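3.2 The join between worktop and wall

The second group of observations concerns the place where the worktop meets the wall. In the literature on small kitchens this line is usually treated as a detail of finishing, and it receives one sentence or none. In our material it appeared so often in the talk of the residents that we decided to give it a section of its own. When people were asked which part of the kitchen was the most tiresome to keep in order, 49 of the 100 households named the back of the worktop before they named the sink, the cooker or the floor.

The reasons they gave were of two kinds. The first kind concerns dirt. Crumbs, flour and grease move towards the wall when the surface is wiped with a flat hand, and they collect in the corner where the cloth does not reach. Several residents of the Wysocka building described using a butter knife wrapped in a tea towel, and one used an old toothbrush which was kept in a mug for this purpose only. The second kind concerns objects. Things which are put down "for the moment" are pushed backwards to free the front of the worktop, and they stay there. Mazurek (in the Pirska study) called this the drift to the wall, and we keep his term, although in our kitchens the drift was slower than he reported and it was often reversed before a meal with guests.

It should be noted that the two kinds are connected. A resident who stores a bowl of fruit or a tray of jars against the wall must lift it in order to clean behind it, and the majority admitted that they clean around it instead. The strip behind such objects was therefore cleaned at a different rhythm from the rest of the worktop. In the Kokau flats this rhythm was typically monthly, while the open part of the same surface was wiped after each meal.
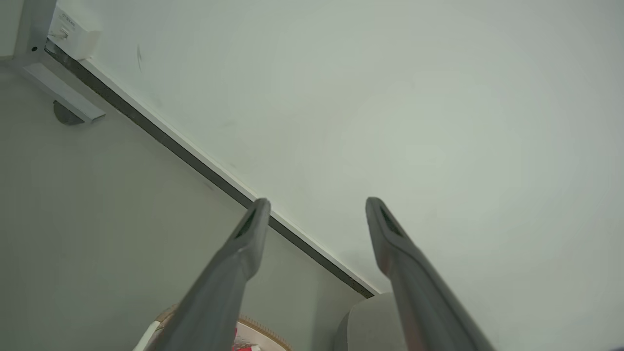
Figure 3. Pale surfaces meeting along a dark strip and a narrow white edging, with a light grey bracket fixed at the seam and a round container with a tan, ridged rim.

The way in which the join is closed has a clear influence on these habits. We distinguished three solutions in the buildings we visited: a bead of sealant applied directly in the corner, a separate profile fixed over the gap, and a gap which was left open. The sealant was liked when it was new and disliked after the first winter, when its colour had changed. The profile was judged more favourably, but residents complained that it produces two lines in place of one, and that each line must be cleaned. One woman at Nidmont said that she had "gained a shelf for dust", and her neighbour used nearly the same words without having heard her. The open gap was found only in the oldest kitchens and was disliked by everybody, mostly on account of lost teaspoons.

Fittings which are attached close to the join deserve a separate remark. Rails, brackets and small holders are commonly added by the residents themselves in the first months after moving in, and they are seldom removed, even when the thing they were intended to hold has gone. During the interviews we asked what each fitting was for. In nine kitchens at least one of them could not be explained by any member of the household. The residents were not troubled by this. They hung a cloth on it or they left it bare, and in two cases they said it belonged to the wall.

The choice of colour was also discussed, though less than we had expected. Light surfaces were preferred by most households for the reason that the kitchen looks larger, and they were criticised for showing every mark. Older residents tended to see this as an advantage – a mark which is visible is a mark which will be removed – whereas families with small children would have favoured something more forgiving. A dark line between two light surfaces was described as neat by some and as dirty-looking by others, and we could not relate this judgement to age, to household size or to the building.

Baskets and bowls had a particular position in these kitchens. They were the objects most frequently found near the wall, and they were also the objects about which people spoke with the most affection. A basket was rarely empty and its contents were rarely of one sort: onions with clothes pegs, lemons with batteries, packets of sweets with the spare key. Ryszard Mazurek has suggested in discussion that the basket works as a permitted disorder, which allows the rest of the worktop to be kept clear. Our interviews support this reading only partly. In the larger households the basket overflowed and a second one was placed beside it, so that the free length of worktop became shorter with each year of occupation.

We return to the question of free length in Section 4, where the measurements made in January are compared with the original drawings.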